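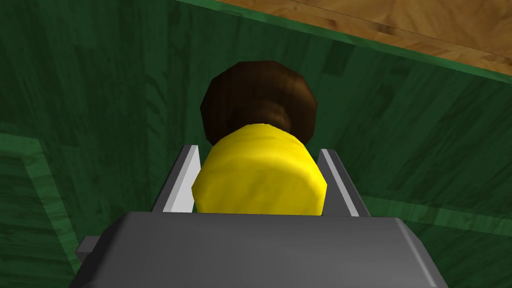
Hanging a heavy frame on plaster

Find the studs first. In older houses they may not sit at regular spacing, so confirm each one with a thin finish nail.

Mark the hook height in pencil. Drill a pilot hole 3 inches deep – less if there is pipe behind the wall.

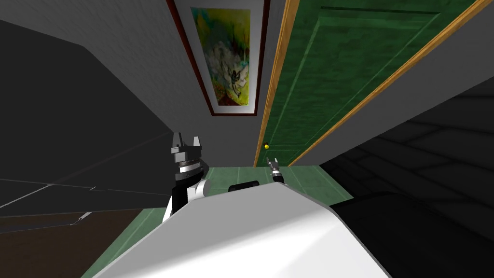 Drive the screw until the head stands just proud of the hook plate. Two hooks hold level better than one. 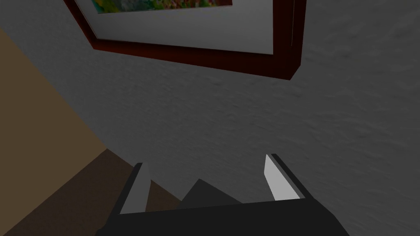 Wire should be rated for up to 4 times the finished weight. A wide pale mat in a dark reddish-brown frame like this one means a large sheet of glass, so weigh the piece fully assembled.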